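Mailing & Packing > Odd Shapes > Long items with small items

Mailing one long thin thing and a few small things together, one box or two?

Viewed 954 times

Posted by plumcourt

I'm putting together a package for my niece, who moved to Prindale for school. Most of it is small and easy. There's a speaker still in its box, a bag of snacks, a flat packet, and a little square package in plastic. All of that would go in a shoebox with room left over.

The problem is the tube. It's long and thin, with two sections joined by a connector in the middle. I have not tried to pull it apart and I'd like to leave it alone if I can. It won't fit in any box I have at home, even corner to corner.

The counter at Gillow quoted me nearly $57 to send everything in one long box. The clerk said most of that was for the size of the box and that the weight hardly mattered. I told them I'd think about it.

So do I pay for the one box, or split it up? And if I do put it all in one, how do I stop the small things from sliding from end to end? The last time I mailed something long, the end cap popped off on the way and it arrived with tape hanging from it. I'd like it to get there before the end of May, but there's no rush past that.

Posted by halfboxful

Split it. Two packages will very likely cost you less than the one, and you won't have to solve the sliding problem.

Big long boxes get charged by how much room they take up. If most of your box is air, you are paying to ship air. A shoebox-sized package is cheap, and a narrow triangular or round mailing tube is cheaper than a long box of the same length. Get both priced before you tape anything. Most counters will do it if you bring in the measurements, and you don't have to bring the items.

For the small box, put the speaker flat on the bottom, since it's the heaviest thing you listed. Put the flat packet against one side wall so it can't get folded. The snack bag goes on top, last, with nothing pressing on it. Fill the gaps with crumpled paper until the lid just needs a light push to close. Shake it. If you hear anything move, add more paper.

For the tube, measure the widest point and not the ends. If it has a connector, the connector may be the fattest part, and people forget that and buy a mailer that is too narrow. Wad paper at both ends so it can't slide and hit the caps. That's probably what happened to your last one. Then tape the caps with two strips each, crossed, and one long strip all the way around the rim.

Posted by plumcourt (adding to my own post)

Thank you. Everything is out on the table. The left part of the tube is a pale blue-gray plastic you can see through, the connector is teal, and the right part is a bright yellow-green rod. The speaker box is the teal one near the back right corner. The snack bag is toward the back, the green packet is on the right, and the small light blue package is in front. 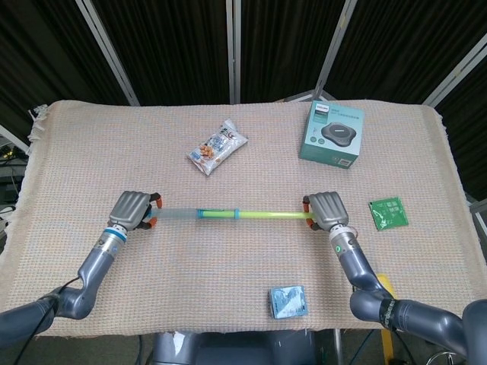
I measured at the connector like you said. Ayala Office has a triangular mailer that I think will take it, but they only sell them in packs, and I need one. Does anybody know if the heavy cardboard rolls from inside carpet or wrapping paper are strong enough? Also, is it all right to send food in with the speaker? I don't want crumbs in there if the bag splits.

Posted by ratherbaggy

Just use a bigger box, it's easier. I never had a problem.

Posted by northsidecounter

I worked a shipping counter in Drutance for a few years and saw a lot of long packages come in. Taking your points in order.

Carpet rolls. Yes, those are very strong, stronger than most mailers you can buy. They are also heavy, so cut one down to the length you need plus a couple of inches at each end. A fine-toothed saw does it. A flooring store will often give you one if you ask. Wrapping paper rolls are no good for this. They crush in the middle, and the middle is where your connector is.

The connector. Any joint is the weak spot when something long gets bent. Before it goes in the roll, lay a stiff strip of cardboard alongside it, running well past the joint in both directions, and wrap the two together with paper. Don't put tape right on the clear section. It can leave a mark that's a pain to get off, and the glue picks up dust. Paper first, then tape on the paper.

If you do take it apart, try it gently by hand only. If it doesn't want to go, stop.

Food. Put the snack bag in a zip bag with most of the air pressed out of the zip bag. Leave the air that's inside the snack bag where it is, it works as padding. The speaker has its own box, so I would not worry about crumbs. Check the date on the bag if it's going to sit anywhere for a while.

The plastic-wrapped package. Leave the plastic on. Tuck it beside the speaker box so they hold each other in place.

Labels. Write the address on a slip of paper and put it inside both packages as well as on the outside. On a round tube, run the label the long way, along the tube. Labels that wrap around the curve don't scan well. I would also write "1 of 2" and "2 of 2" on them so your niece knows to wait for the other one. They may not show up together even if you send them together.

The one long box isn't wrong, it's just expensive. If you go that way, make a smaller box for the little things and tape it down inside at one end. Then fill the rest.

Comments

plumcourt: Got a carpet roll from the flooring place next to Ayala, no charge. Going with two packages.

halfboxful: Good call on the stiff strip, I left that out.

tincupboard: Does the label thing go for triangular mailers too?

northsidecounter: No, those have a flat side. Put it there.

tincupboard: Thanks

oldmaplerow: The small light blue one would fit in a padded envelope if the shoebox gets tight.

Tags: mailing tubes, odd-shaped packages, care packages, padding, shipping food

Contact us | House rules | © Household Help Board | Back to top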